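Notes for anyone teaching a two-armed robot to put away dishes by remote control. Most were learned by doing the opposite first, on a Thursday, with plates I liked.

## Before you touch the controls

- Clear the counter. Your arm knows where the mug is. The robot's arm does not, and will find out.
- Buy cheap plates in loud colors. White plates on a white table look like nothing at all on a camera feed, and you'll spend the afternoon gripping at fog.
- Weigh the rack down or tape its feet. A wire rack will walk across a table if you keep nudging it, and the robot will faithfully learn to chase it.
- Eat first. Hungry people rush the last plate.

## While you're driving

Slow is fine, but stopping is trouble. If you freeze for two seconds over the rack to think, you've just taught the thing that plates require a moment of reflection. Think before you press record.

Grip near the rim and approach the same way each time. Viorica Husar, who taught me on the old Bindum controllers, used to tap my wrist with a spoon whenever I got creative. She was right, and the spoon was unnecessary.

Do fumble now and then, and then fix it. A set of perfect runs gives you a robot that has never seen a crooked plate and will panic politely when it meets one. I keep 18 recoveries in every batch: a plate leaning wrong, a slot missed, a grip taken too low and redone.

Park the idle arm somewhere sensible, with its fingers open and well clear of the rack. Left to drift, it turns up in the middle of your best run like a relative at a barbecue. 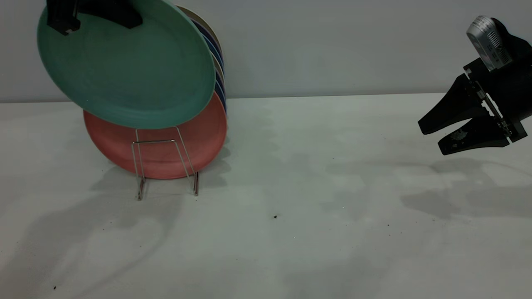

**How many demonstrations does it take before the robot can load a rack by itself?**

Plan on a few hundred for one rack and one kind of plate. My last batch was 545, and I threw out 7 for sneezing. If you change the rack, record more.

## Afterward

- Watch the recordings the same evening, with something to drink. Delete any run you'd be embarrassed to see repeated, as it will be repeated.
- Label them while you still remember. "Final_good_2" meant something to me in November and means nothing now.
- Wipe the grip pads. Dish soap residue is invisible until a plate leaves early.
- Check the wrist screws on both arms. Ours at Bolgate work loose after a long session, and a wobbly wrist makes for wobbly lessons.
- Put your own dinner dishes away by hand. It's faster, and the rack is busy.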